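Notizen Vortrag Altgeräte zerlegen, Werkstattabend Lellton, 28. Januar 2024

Einstieg: kurz halten! Wer hat schon mal einen Rechner aufgemacht? Hände zählen lassen, dann gleich los. 40 Minuten insgesamt, Fragen erst am Schluss.

Woher die Kisten – 53 Bürorechner von Jurkus, alle seit Juli im Lager. Mthembu holt die Reste ab, also sortenrein, sonst nehmen die das nicht. Den Satz ruhig zweimal sagen.

Vor dem Öffnen: Netzstecker raus, Einschaltknopf drücken, warten. Gehäuse auf die Seite legen, Deckel ab. Armband ans Blech klemmen. Netzteil wird ausgebaut aber NIE geöffnet, auch nicht "nur mal gucken".

Reihenfolge: erst Speicher, dann Kühler, dann Laufwerke samt Träger. Die Träger aus Kunststoff in die eigene Kiste, nicht zum Mischplastik, Masham nimmt sie wieder. Gilt auch für die blauen. Nicht am Kabel ziehen, immer am Stecker – hier kurz Pause, kommt sonst nicht an.

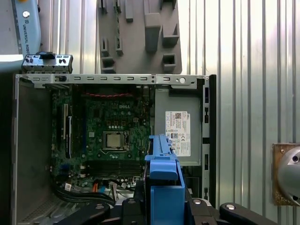 Prozessor: Kühler runter, der sitzt manchmal bombenfest, dann leicht drehen, nicht hebeln. Danach Hebel am Sockel lösen, Bügel hoch, Prozessor gerade rausheben. Nur am Rand anfassen. Bleibt der Sockel ganz, kann das Board in die Kiste Wiederverwendung. Bei Dell sind Netzteil und Board nicht immer Standard, also zusamen lassen und beschriften!!

Kabel: rot, orange, schwarz, egal, kommt alles in einen Sack. Aber vorher Foto machen, wenn das Gerät nochmal laufen soll.

Schrauben – 4 Becher pro Tisch, nach Gewinde. Letztes mal war alles in einem, hat ewig gedauert.

Zahlen falls jemand fragt: um die 500 Gramm Kabel und Kleinkram pro Gehäuse, haben wir selbst gewogen, schwankt stark. Keine Preise nennen.

Festplatten: gehen extra, Löschliste liegt am Eingang. Ohne Eintrag keine Ausgabe.

Dann an die Tische, Handschuhe austeilen, Blechkanten sind schaft. Liste rumgeben.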